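How to Compare Wrist Cameras Without Trusting the Data Sheet

Posted 4 May 2021

Every wrist camera sold for small arms claims a wide view, good color and "reliable close-range imaging." I have stopped reading past the resolution line. What I want to know is what the camera gives me when it's bolted next to a gripper and pointed at the dull things I work with, and no data sheet I've read says so.

The method below takes an afternoon. I used it on two cameras, the Fletent and the Vurisow, both on the same Pomare arm with the same two-finger gripper. It should work with any pair you can mount in the same spot.

What you need

An arm that can repeat a position. A bracket that holds both cameras at the same angle. A sheet of plain, pale material bigger than the camera can see at your longest test distance. Something with printing on it, such as a shipping label. A ruler. Software that saves frames with every automatic setting switched off.

That last item is where most comparisons go wrong. If auto exposure is on for one camera and off for the other, you're comparing two firmware teams, and you'll end up praising the one that brightens everything.

Step 1. Lock the settings

Turn off auto exposure, auto white balance and any "enhance" mode. The Vurisow has one buried two menus down and it came switched on. Pick an exposure that keeps the pale sheet below clipping and write it down. Let both cameras warm up with the stream running before you save anything.

Step 2. Shoot the blank sheet

People skip this because there's nothing to look at. Do it anyway. Park the arm facing the sheet and save 500 frames at each distance you care about. A blank view makes uneven color easy to spot, along with blocky compression and any part of your own gripper that pokes into the view.

Don't judge by the live window. Open a saved frame at full size and look at the middle first, then the corners, then the middle again.

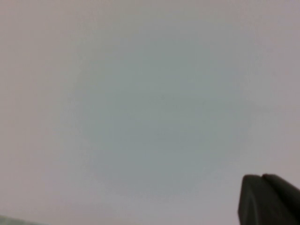

A pale gray view like this one has a cooler patch in the center, warmer gray toward the sides, and faint blotches inside the patch. I would not blame the lens on the strength of one frame. Room lighting can tint a surface, and so can the surface itself. Turn the sheet a quarter turn and shoot again, then move the arm to another part of the room and repeat. A tint that stays put through all of that is probably coming from the camera. The dark fingertip in the lower right corner is worth noting too, as that part of the view is lost to the gripper.

How far should the camera be from the surface during the test?

Use the distances your job uses, plus one that is closer than you think you need. A camera that looks fine at arm's length may not hold focus in the last bit of an approach, and that is where a grasp usually goes bad.

Step 3. Shoot the label

Tape the shipping label to the sheet and run the same distances. Write down the closest point where you can still read the smallest line. Read it yourself. The sharpness score in the Fletent viewer went up when I raised the gain, so I think it was scoring noise.

Step 4. Stress the cable

Run the arm through its longest move with the stream open. I ran 2000 cycles on the first camera and 3000 on the second, which was sloppy of me, and I went back and evened it up. Log dropped frames. If they bunch up at one joint position, check how the cable is routed before you write off the camera.

Step 5. Swap and repeat

Put the first camera back on and redo Step 2. If the results don't match your first run, your setup drifted and the comparison isn't worth much yet. Mine drifted the first time. The bracket had a loose screw.

Reading the results

Keep the saved frames in folders by distance, and have somebody who doesn't know which camera is which pick the ones they would rather work from. I did a blind round with 6 pairs. That is too few to crown anything, and I'd be suspicious of anyone who did.

I'm leaving out my own ranking. Firmware changes, and the Tretirside controller I was using has a video setting that affects both cameras in ways I haven't sorted out. I plan to rerun the whole thing in November with the cameras plugged straight into a computer. Until then, I'd keep the packaging for whichever one you buy.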